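Fenmont Kerbside Rules, version 2
A collection of what councils tell people to put in the recycling bin

What's in it

Fenmont is a collection of 2,022 recycling instructions pulled out of 321 council leaflets, fridge magnets, calendar backs and web pages. Each row is one instruction about one thing, such as "Pizza boxes: YES if clean" or "No nappies. Please. No nappies." Capitals and pleading are kept as printed.

The collection started because Mawuli Odoi moved one suburb over and found that the lid of a jam jar had changed category on the way. He wrote to both councils. Both replied, both were very nice about it, and the replies couldn't both be followed by anyone who owned jam. The correspondence isn't in the release, though it's the reason the jar-lid rows are so well annotated.

Files

rules.csv has one row per instruction.
leaflets.csv has one row per source document.
materials.txt is the list of material names we settled on, with the arguments removed.
arguments.txt is the arguments.

Columns in rules.csv

rule_id: a number. Gaps are deleted duplicates. Please don't write to ask what was in the gaps.
leaflet_id: joins to leaflets.csv.
verbatim: the instruction exactly as printed, typos included. "Milk cartoons" is correct.
item: our short name for the thing being discussed, lower case.
material: from materials.txt. Blank if the leaflet itself didn't seem to know.
verdict: yes, no, conditional, or elsewhere. "Elsewhere" covers the transfer station, the supermarket collection point and the op shop, and also the one leaflet that suggests giving it to a friend.
condition: free text, filled in only for conditional verdicts. Typical values are "rinsed", "lid off", "lid on", "scrunched to the size of a fist".
tone: neutral, encouraging, stern, or exclamatory.

How the rows were made

Leaflets were typed in by hand. We tried text recognition on the first batch and it did well on everything except the green-on-green printing that councils favour for environmental matters. After that we went back to typing.

Two people labelled every row separately: Mawuli and Grímur Grímsdóttir. Where they disagreed they talked it out on the phone, and where that failed the row carries both verdicts separated by a slash. Most of the slashes are in soft plastics. A fair few are coffee cups, a topic on which Grímur has asked not to be approached again.

Labelling was done from the words only. If a leaflet had a drawing of a bottle with a tick beside it and no text, we left it out. This cost us one excellent leaflet that was all drawings, but we couldn't agree on what half of them were meant to be.

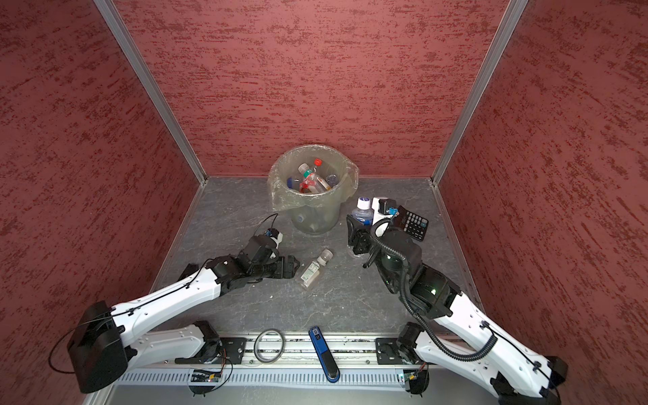

Drink bottles are the largest item group by a comfortable margin and the one with the most internal quarrelling. Nearly every council wants the bottle. What they want done with the cap is another matter: some ask for it on, some ask for it off and in the general rubbish, some ask for it off and saved in a bigger container until there are enough to be worth sorting, and a stubborn remainder say nothing and leave you standing in the kitchen with it. We've split bottle and cap into separate items wherever the leaflet lets us. Where a leaflet says "plastic bottles (no lids)", you'll find one row for the bottle and one for the lid, both with the same verbatim text. Filter on verbatim if you need unique strings.

Bagging is handled the same way. "Don't bag your recycling" is stored as a rule about the bag, item name "bin liner", and isn't repeated for everything that might be inside it. Version 1 did repeat it, which made bin liners look like the main concern of local government.

Changes since version 1

Toft has been merged into Clesitz following the council amalgamation, except for the garden waste rules, which the two halves still run separately and by all accounts intend to go on running separately.
The tone value "passive-aggressive" has been retired. It was applied to nearly everything.
Aerosols were under metal, then hazardous, then metal. They are under metal.
"Yoghurt" and "yogurt" are now one item. The verbatim column keeps both.
Fixed the row that said batteries were a yes. Batteries are not a yes.

What it's good for

Comparing wording between councils. Teaching people to clean messy text. Finding out which household objects the public is thought to be most confused about. A teacher in Clesitz used version 1 for a class debate and reports that it went past the bell.

What it's bad for

Deciding what to put in your bin. The leaflets were collected as we came across them, many had no date, and rules change when contracts change. Ring your council.

It also says nothing about what people do with their rubbish. A leaflet is a record of hope. Anyone wanting bin audits will have to find someone with gloves.

Coverage is lopsided. Inland shires are thin because a lot of them print their rules on the bin lid, and we weren't prepared to go through strangers' driveways with a notebook. Leaflets in languages other than English were included only where an English version sat on the same sheet. We know that's a hole. If you can type up and check leaflets in another language, we'd be glad of the help.

Known problems

The word "rigid" means something different to every council and we've made no attempt to reconcile them.
Several leaflets contradict themselves between front and back. Both sides are in.
Long-life cartons may be under paper or plastic depending on who got to the row first.
The Skonda leaflet was photographed through a shop window by a friend of the project and the bottom third is behind a cactus.

Licence and corrections

Our labels and notes are free to use with credit. The leaflet wording belongs to whichever council wrote it, and none of them has yet shown any sign of wanting it back.

Send corrections with the rule_id and a copy of the leaflet. Corrections based on what your neighbour reckons will be read with interest and filed in arguments.txt. The next tidy-up is planned for July, after the new calendars go out and everything in here becomes slightly wrong.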